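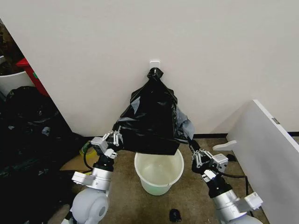 Black bag on a small white adhesive hook.

Print this page | E-mail to a friend

Mureck Wall Hook, Small, White
Sold in packs of 8

There are grander ways to hang things up. You could find a stud, own a drill, and patch the hole when you move out. The Mureck is for everyone else. Peel, press for a slow count, leave it alone overnight, and by morning you have a hook.

The leaving alone is where most people go wrong. Triin Paulauskas, who handles our returns, opens the boxes on Tuesday and can tell from the fuzz on the pad how long the customer waited before hanging a winter coat on it. Please don't hang a winter coat on it.

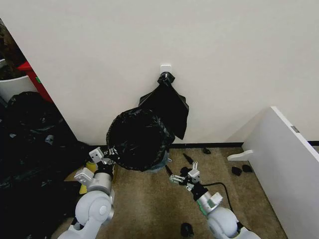

Adhesive hooks like paint that has made up its mind. Fresh emulsion needs a few weeks, textured plaster is hopeless, and wallpaper will come along for the ride. What you want is a plain, smooth wall and a light load, the sort of thing you'd hang by its own knot: a trash bag twisted at the neck and looped over, a dish towel, a dog leash without the dog. Wipe the spot with rubbing alcohol first. Kitchen spray leaves a film, however lemony.

To remove, pull the tab straight down along the wall — not toward your face — until it lets go. Refill strips are sold separately, as refill strips always are.
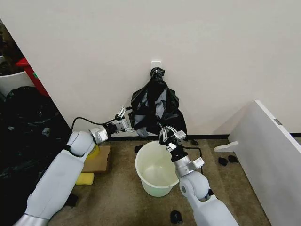

Skitstead Household, p. 235

Also available: the Mureck Large, which is the same hook with more confidence, and the Pokon strip for tile. We used to carry the Srour chrome version, but it showed every fingerprint and we got tired of hearing about them. Sang-wook So in the warehouse still has a few and will part with them if asked nicely.

Cartons of 1,000 ship from the back dock in around 3 days. Landlords, you know who you are.

Print this page | E-mail to a friend

Filed under: Hooks, Hangers & Things That Stick

You may also like:
Mureck Wall Hook, Large
Mureck Refill Strips
Pokon Tile Strip
Over-Door Rail, No Tools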